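The Dridano costs 900 euros and comes in one box: a hand-held gripper, two sets of soft pads and a login for Ferine, the software which turns your movements into lessons for a robot arm. I used it for most of July on ordinary desk clutter.
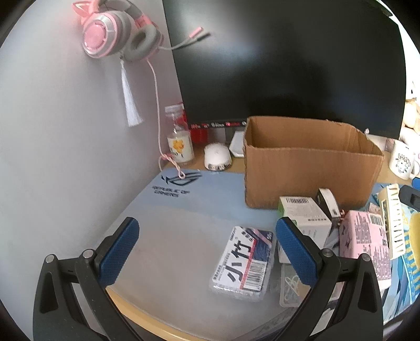

Thin things are the hard part. The pads hold a flat case well when you come from the side — from above they often slip. Skullwood, the maker, promises 1,000 grasps on one charge. I stopped at 119, with a tired wrist.

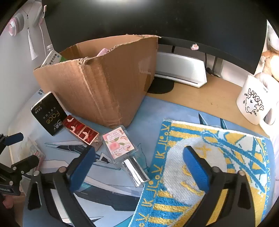 Sorting a desk with the blue pads fitted.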